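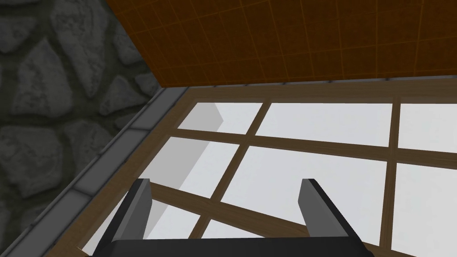 Tilletti sim pack, worth it or no?

gridlock_pete
Looking at the Tilletti living room pack for Rellomov. Anybody running it? Store page says 200 objects plus the two-arm robot and the swap-in gripper. Renewal for our lab is coming up and I have to say yes or no pretty quick. Mostly tabletop clearing, pick this up, put it over there. No walking.

sudo_nap
Have it. Since March. Short version, good rooms, so-so hands.
Lighting is fine, clutter is fine. Collision shapes on thin stuff are the weak spot. Pens especially. Close the fingers on a pen and half the time it squirts out sideways like soap. You can fix it by editing the friction by hand but you shouldnt have to at that price.

gridlock_pete
What IS the price now? Page just says contact us.

sudo_nap
We got quoted 2,898 for the year, 2 seats. Ask for the academic one if you can.

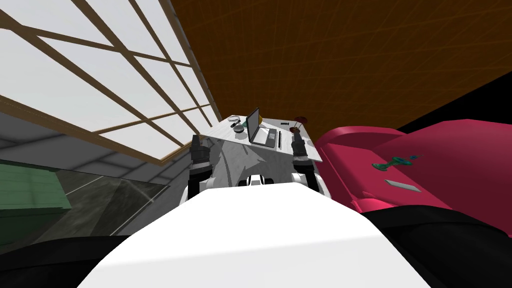 Anyway the clutter shuffle is the part I'd pay for again. Laptop stays on the table, little stuff around it changes, so your policy cant just memorize where the bowl goes. We had one that looked great in the Isah kitchen and fell apart the minute we switched over. Turned out to be keying on the counter edge. Would not have caught that with one fixed layout.

mortar_fork
Gonna disagree on "good rooms." They look good. Not the same thing. Sofa right up against the table means the right arm spends its whole life avoiding cushions and the planner gets super conservative. We lost a week to that. Moved the sofa, success rate jumped, and then what are you even paying for if you're rearranging the furniture

sudo_nap
real living rooms have sofas tho

mortar_fork
Real living rooms have sofas you can bump. This one is a rigid body. Touch it and the episode ends, at least on default settings. Was that way in our version anyhow.

hexbolt77
There's a flag for that. soft_contact under scene options, off by default, no idea why. Docs mention it once in the changelog and never again. Turn it on and the arm can brush the cushions without killing the run. Slower though, noticably.

mortar_fork
ok did not know that. Still should be on out of the box

gridlock_pete
Good to know, thx. How is support? We had Endby before and tickets just sat there.

hexbolt77
Better than Endby, low bar. Answer in a day or so, usually a real fix. Except the pen thing, I reported the same one, got "on the roadmap."

sudo_nap
Same reply word for word lol

lanternfish
Coming at this from the camera side. We only use it for perception, dont care much if the grasp works. For that it's solid. Small items next to the laptop are good hard cases, partly hidden, weird angles, gripper in the way. My gripe is the windows. Every one of them is just flat white outside. No trees, no street, no sun moving. Detector trained on that got confused by actual daylight, we had to paste in our own backgrounds.

mortar_fork
yes the windows. Thought it was my render settings

lanternfish
Nope. Same on every machine here.

hexbolt77
Ran it again this morning on the current build so pete has something newer to go on. Default layout, soft_contact on, nothing else touched.

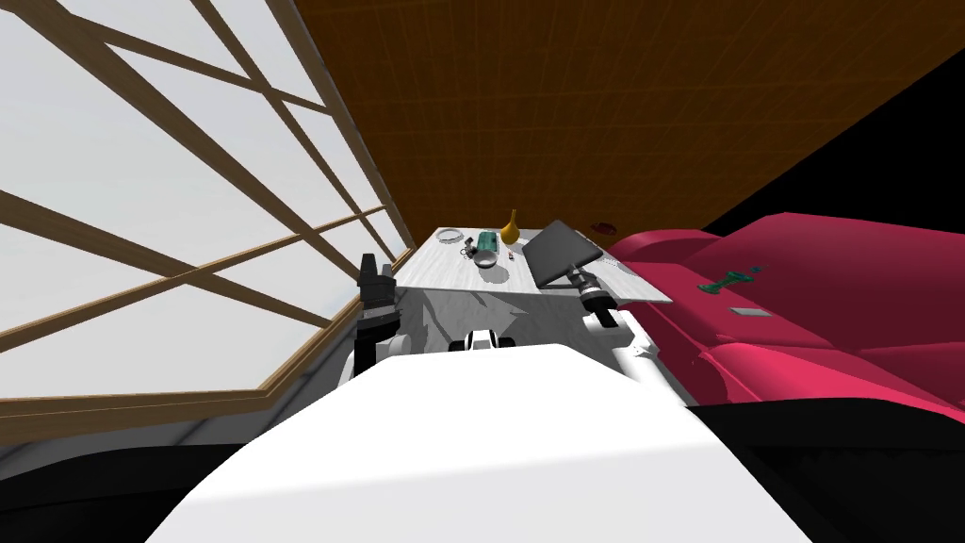

Right gripper at the laptop, sofa close on that side. Bowl and vase over on the left half.

Room loads quick, no crash. Whole robot config is one file now, used to be some mess of includes. Only complaint, the vase. Narrow neck and the grasp suggester keeps wanting to grab it there. Set the approach yourself.

gridlock_pete
That's pretty much the arm layout we have on the real one. Ok so if I'm reading this right, get the pack, turn on soft_contact, fix pens by hand, bring own backgrounds.

mortar_fork
Or skip it and build one room yourself in a couple weeks. I still would. You'll know every collision shape in it.

sudo_nap
a couple weeks of whose time though. for 2,898 I'm not modeling bowls

mortar_fork
fair. if you have a student who likes it, go that way. if not buy the thing

lanternfish
Ask for the trial before you sign. They do one, it's just not on the page. Object set is smaller but the rooms are all there.

gridlock_pete
Emailed them just now. Will post when I get a quote, curious if it matches yours.

hexbolt77
Ask about the pens too. Maybe a third person asking moves it up the list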